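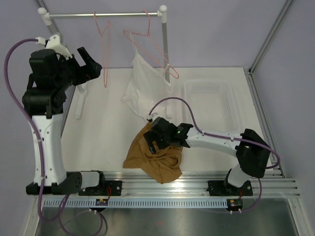

Prakevmont opens orders for two-arm garment handling cell

Prakevmont has begun taking orders for the Geum, a bench-size workcell that puts two robot arms in front of a tabletop and is meant for labs and small apparel firms working on clothes handling. The first units are due to ship in January.

The company, based in Hokthorpe, has until now sold grippers and mounting parts. The Geum is its first complete cell. It arrives as one enclosure with the arms already fixed to the front rail, and buyers supply their own computer and their own clothes.

Marama Rewi, who leads the product team, said customers kept asking for the whole setup after buying the pieces.

"They would get the arms from one place and the frame from another, and then spend a season on brackets," Rewi said. "We had the brackets. It made sense to sell the rest."

The arms share a single aluminum rail and can be unbolted and moved along it. Each has its own gripper, and the power and control boards sit low at the front, where they can be reached without opening the enclosure. The walls are a plain pale lavender. Rewi said the color was picked after tests with white shirts, which were hard for the cameras to separate from a white background.

A small clothes rack and a set of wire hangers come with the cell. Prakevmont's starter tasks are built on them: picking up a garment from the table, finding the shoulders, and getting it onto a hanger and the hanger onto the bar. Each order also includes 1,000 recorded runs of those tasks, made by operators at the Hokthorpe shop.

Soft items remain the hard part, Rewi said. A shirt dropped twice never lands the same way, and thin straps can slip off a hanger while the second arm is still moving. The company is making no promise about success rates and says the cell is for development work, with no plan to offer it for store or laundry use.

Gastton, a uniform rental firm, has had an early unit for 6 months. Its staff use it to try out grips on worn fabric before changing anything on the sorting line. The firm asked for a longer rail, and Prakevmont says one will be offered later as an add-on.

At the Hokthorpe shop, the cell is shown with a brown cloth on the tabletop and a sleeveless top on one of the pink hangers. The right gripper holds the cloth by a raised corner, and the left one is open.

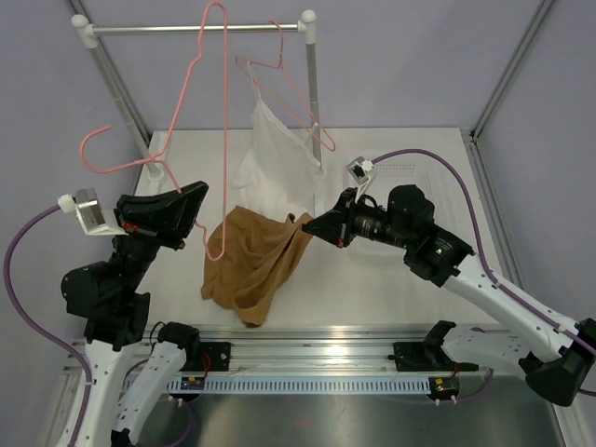 Ordering and support

The Geum is sold direct. Prakevmont is limiting the first batch to 60 units, with a cap of 2 per customer. Assembly takes an afternoon, according to the company, and the enclosure ships flat in a separate crate from the arms.

Spare gripper fingers, hangers and cables can be ordered one at a time. Phone support is included for the first year, and buyers can book a setup visit for an extra fee. Prices are given on request.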